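Cleaning and reusing food tubs and bottles

By Grethe Bach

Good tubs and bottles are worth keeping. I use them for seeds, buttons, leftover paint, dried beans and soup for the freezer. The job is easy if you do it in batches, so save them up in a box under the sink and set aside an evening in January or whenever you have the time.

What you need

Washing-up liquid
Bicarbonate of soda
Cooking oil
White vinegar
A bottle brush
Two clean cloths that don't shed fluff

Step 1: Sort

Throw out anything cracked, cloudy or badly scratched. Scratches hold grease and you will never get the smell out. Put tubs without lids in the recycling. Keep anything that held bleach, weedkiller or paint well away from the food pile.

Step 2: Soak

Fill the sink with warm water and a squirt of washing-up liquid. Thin plastic can warp in very hot water, so test it with your hand first. Push everything under and leave it for 19 minutes. Paper labels often slide off after this. If one tears, leave it and go on to the next step.

Step 3: Remove the glue

Mix three spoonfuls of bicarbonate with one of oil. Spread it over the sticky patch, wait, and rub in small circles with your fingers. Don't use a scourer on clear plastic. Wash again to get rid of the oil.

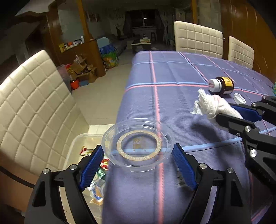
Smells are harder to shift than glue. For bottles, put in a little vinegar, top up with warm water, shake and leave overnight, then rinse until you can't smell the vinegar. For tubs, a paste of bicarbonate and water works better. Lids need their own wash, and a clear round one with a raised rim and little notches wants an old toothbrush run right round the edge. If it has a ring-shaped label in the middle, do that last, with the lid flat on the worktop. Screw caps should be washed separately from their bottles and dried with the inside facing up so you can check for drips.

Step 4: Dry

Shake out the water, stand bottles upside down in a rack and wipe tubs with a clean cloth. Leave the lot open until the next day. Closing them damp is the main cause of mould.

Step 5: Label and store

Write the contents and the month on masking tape. Stack tubs by size and keep the lids in a separate drawer.

Ditte Lauritsen asked whether the dishwasher will do. It will for most glass, top rack only for plastic, and it makes a mess of paper labels, so take those off first.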